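Setting up the Nallow travel router as a wireless bridge

By Pouran Esfahani
April

You'll want this section if you already have a main router you're happy with and you'd like the Nallow to pick up its Wi-Fi and pass it along to wired gear, such as a printer or an older desktop with no wireless card. If the Nallow is going to be your only router, skip ahead to the section on first-time internet setup, where Trinidad Manalastas has written everything up very nicely.

Before you begin, have these on the table: the Nallow and its power adapter, one network cable, a computer with a network port, and the name and password of your main Wi-Fi. Do please write the password down on a scrap of paper. I've typed mine wrong more times than I care to admit, and the setup page hides the letters as you go.

1. Plug the Nallow into the wall and wait for the front light to stop blinking and turn a steady green. The first start takes longer than later ones, so let it be.

2. Run the network cable from the LAN port on the Nallow to your computer. The WAN port looks just the same and sits right beside it, so check the label.

3. Turn off the Wi-Fi on your computer for now, or it may wander back to your main network halfway through and leave you staring at the wrong page. 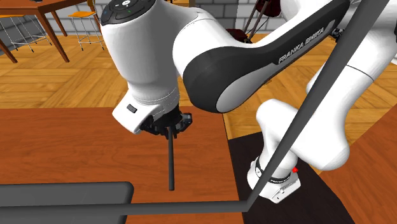
4. Find the reset button and hold it in for 8 seconds, even if your unit is fresh out of the box, so that we all start from the same settings. It's on the side of the case, and it's smaller than you'd expect. If you're hunting for small buttons and lights, a good lamp helps a lot. Let go when the Nallow's light goes out, then wait for steady green again.

Caution: Don't pull the power during a reset. If it does happen, turn to the recovery section before trying anything else.

5. Open a web browser and go to the address printed on the underside of the case. Sign in with the password from the same label, and choose a new one when you're asked.

6. Click Network, then Mode, then Wireless Bridge. The page will warn you that the router's own address is going to change. Click Continue.

7. Press Scan. You'll get a list of the networks nearby, and in an apartment building it can be a long one! Pick yours, type in the password from your scrap of paper, and click Join.

Note: If your main router is a Malabanan with the guest network switched on, you'll see two names that look very much alike. Choose the one without "guest" at the end, or your printer won't be able to talk to the rest of the house.

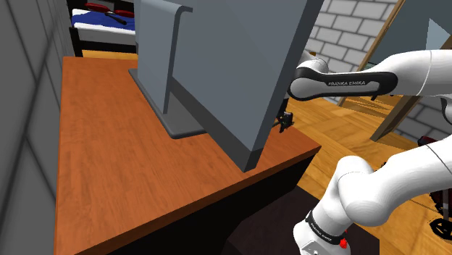

8. Give it a minute or two to restart. When the light is green again, open any website on the wired computer. If the page loads, the bridge is up and you can move the cable over to the printer or whatever else you had in mind.

If the page doesn't load, go back to step 7 and type the password again, slowly. Next, try the Nallow closer to the main router, in the same room if you can, and move it out to its proper spot once it has joined.

Note: The wired ports on the Nallow top out at 100 Mbps. A faster internet plan won't change that, though it's plenty for printing and for watching a movie.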